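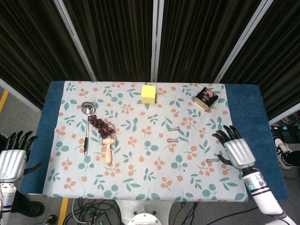 The Gristcombe Robotics Club is an after-school and evening club for students in grades 9 through 12. Most of our season goes into tabletop handling, where the robot has to deal with small, mixed objects on a soft surface. A typical layout has a yellow foam cube, a ladle, a toy hammer and a few metal bolts spread over a patterned tablecloth. Teams write and test their own programs for it.

Do I need experience?
No. New members start with the Silum practice kit and move to the full robot in January.

When do you meet?
Twice a week, from 4:30 to 7 p.m., in the Cormier building. Use the side door – the front is locked after 4.

What does it cost?
Dues are $80 for the year. That covers kit use and one competition entry. Travel is extra. Ask Brittany Arsenault about fee waivers.

How is the Amell Cup scored?
Each run is worth up to 200 points. Teams get three runs and the best two count. Last season our top team finished with 394.

Can I bring objects from home for practice?
Yes, if they fit on the table and you don't mind them getting scratched. No glass, no blades, nothing with liquid in it.

Who is allowed to run the robot?
Anyone who has passed the safety check. Gus Okafor gives it at the start of each meeting and it takes ten minutes. Closed shoes are required on the floor – no sandals.

Can parents watch?
Yes, during the last half hour. Please stay behind the chairs.

How do I sign up?
Pick up a form at the school office and bring it to any meeting. If the group is full, we keep a waiting list and call people in order.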